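Weltus PC Disassembly Cell
Equipment > Electronics Recovery > Demonstration Units

Item no. 2169
Availability: demonstration by appointment; orders accepted for delivery from September

The Weltus PC Disassembly Cell is intended for recovery centers, repair depots and technical colleges that handle desktop computers in quantity. It consists of a single arm with a linkage gripper, a wrist camera, a work table and a control cabinet. The cell is supplied by Govbridge and may be seen at work in the Flosevell demonstration hall, where visitors are received in groups of up to nine.

The demonstration concentrates on the motherboard. Close work near the processor socket is the part of the job that most visiting firms ask to see, and the hall staff allow ample time for it. 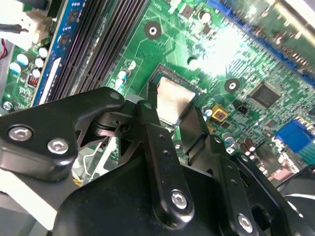

Does a visiting group need to bring its own computers?
Desktop computers are provided by the hall, but a group may bring up to two of its own if the models are named when the visit is booked.

A standard visit lasts 90 minutes. It opens with a short safety talk, followed by the demonstration itself and a period for questions at the control cabinet. Visitors remain behind the marked line while the arm is powered. Those who wish to try the hand controls may do so at the end of the session, one person at a time, with a member of staff at the stop button.

The open day held on 11/03/2019 was led by Amirul Purba, demonstration manager, and drew 208 visitors. Many of the questions concerned working inside the case, with the board still in place and cables close by. The program was changed as a result, and this work now has its own part in every visit - it was previously shown on request only.
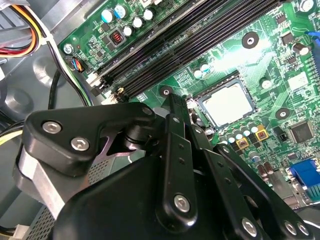

GRIPPER AND WRIST ASSEMBLY

Type: two-finger linkage gripper, black finish
Fasteners: hex-socket screws, replaceable with common hand tools
Camera: wrist mounted, view over the fingers
Finger sets: one fitted, one spare
Service interval: 30 days in daily use

The finger links may be removed without taking the gripper off the wrist. Replacement links are ordered by the set. Customers who already own an Aguiar work table may fit the arm to it with the adapter plate, sold separately.

SUPPLIED WITH THE CELL

Arm, gripper and wrist camera
Work table and control cabinet
Spare finger set
Printed operator manual
Two days of operator training at the customer's site

BOOKING A DEMONSTRATION

Requests should be sent to Afiq Yeoh, visits coordinator, using the inquiry form on this page. Please state the name of the organization, the number of visitors and the kinds of equipment usually handled. School and college groups must be accompanied by a teacher. Flat, closed shoes are required in the hall, and long hair must be tied back.

There is no charge for a standard visit. Private sessions using a customer's own equipment are charged by the half day - the fee is credited against any later order for the cell. Prices for the cell and for spare parts are given on written request.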